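Laundry Corner: Is a Towel-Folding Arm Worth the Bench Space?

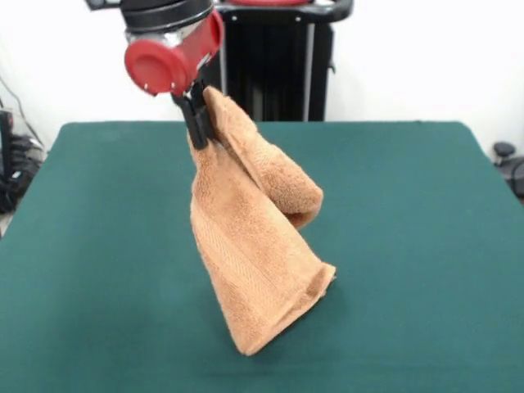
Held by one corner over the green felt, ready for laying out.

I've been folding towels for a guest house for years (we go through 40 on a busy weekend), so when Skallix brought out their folding kit, an arm with a two-finger gripper and the software to run it, I wanted a go at it! Hire is $849 a month, and here's what I've picked up so far.

Felt is your friend. My old bench had a slippery top and towels skated all over it. Felt grips the terry just enough that the bottom edge stays where it lands, and a plain dark colour shows up a tan towel beautifully.

Keep one towel on the table at a time. I tried stacking them on one side to save trips and the arm kept going for the pile.

Shake them out first. A towel straight from the dryer hangs in a twist when it's picked up by the corner, like a big floppy cone, and the kit takes roughly 3 minutes to sort that out. Give it a good snap and it's much quicker.

Skip the fitted sheets. Sanaa Morsy tried one of hers and we both ended up on the floor untangling it.

Would I keep it? For towels and tea towels, yes, if you've got the volume. At home with one basket a week I'd save my money and fold in front of the telly. I'm trying the face washers next, and I'll add my notes in November.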